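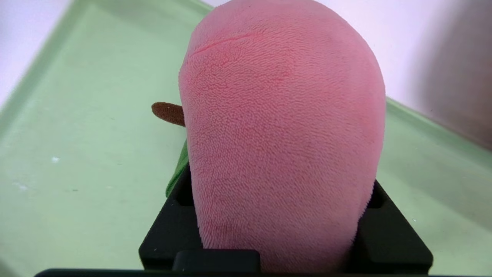
Foto: Bezawit Tilahun

Foro Cusilbridge > Textiles y conservación > Lavado
Tema: Rizo corto de poliéster, apelmazado tras el lavado

b_endale
28 ene 2020
Sigo con las pruebas de lavado de tejido de rizo corto, del que se usa en peluches y en forros. Después de un ciclo normal a 40 grados, el pelo queda tumbado en una sola dirección y el tacto es áspero. La etiqueta dice poliéster 100 %, sin más datos. Detergente líquido Sunach, dosis media, centrifugado a 800 vueltas. El mismo programa con algodón no me da problemas. ¿Es cosa de la temperatura o del centrifugado?

dsugden70
Del centrifugado. A 40 grados el poliéster no sufre nada, la transición vítrea está por encima de 70. Lo que tumba el rizo es la presión contra el tambor. Baja a 400 vueltas y saca la pieza en cuanto pare.

sosina_g
No estoy de acuerdo con que la temperatura no cuente. La cifra de 70 es para la fibra seca y en reposo. En agua y con acción mecánica el comportamiento cambia antes, y además un programa marcado como 40 puede pasarse unos grados según la máquina. Yo lavo a 30 y he dejado de tener pliegues marcados.

dsugden70
¿Has medido esos grados de más o los supones? En la Pumthorpe que tengo, con sonda dentro del tambor, no pasa de 41.

sosina_g
En la mía, una Beyene antigua, sí lo medí: 46 en el pico, con medio tambor de carga. No digo que sea general.

b_endale
La mía no la he medido. Cargo poco, eso sí: dos piezas y una toalla.

feven.seyoum
Con tan poca carga el centrifugado reparte mal y cada pieza se queda pegada a un punto del tambor. Añade toallas hasta media carga, de color parecido y que no suelten pelusa.
El tacto áspero es otra cuestión, y ahí miraría el detergente. El rizo retiene mucho más producto que un tejido plano de la misma superficie. Prueba un segundo aclarado y mira si el agua sale con espuma.
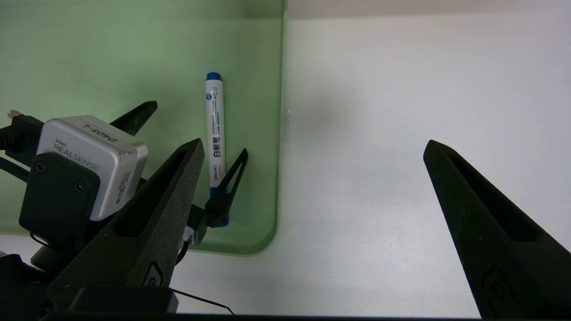
Si sale, reduce la dosis a la mitad antes de tocar cualquier otra variable. Y cambia una sola cosa por lavado, o no sabrás a qué atribuir el resultado.

b_endale
Hecho el segundo aclarado: espuma visible. Media dosis a partir de ahora. ¿Suavizante?

feven.seyoum
No. Deja una película sobre la fibra y el rizo se apelmaza más a los pocos lavados.

sosina_g
Aquí también discrepo un poco - en cantidad mínima y una vez de cada cuatro o cinco, reduce la estática y no he visto apelmazamiento. Para piezas que van a manos de niños pequeños sí lo evitaría, por los perfumes.

dsugden70
Vinagre blanco diluido en el último aclarado y listo. Para el secado, en horizontal sobre rejilla, sin pinzas. Si la pieza lleva relleno, dale la vuelta a media jornada. Los apliques de fieltro se tratan aparte: si son de lana, encogen.

b_endale
Los apliques no sé de qué son. ¿Alguna forma de distinguirlo sin quemar una fibra?

feven.seyoum
Con seguridad, al microscopio. A simple vista es fácil equivocarse, hay mezclas con viscosa. Si tienes dudas, trátalo como lana: agua fría, a mano y sin frotar.

b_endale
De acuerdo. Repito con media dosis, 400 vueltas y media carga.

feven.seyoum
Eso son tres cambios a la vez.

b_endale
Cierto. Empiezo por la dosis y dejo lo demás como estaba.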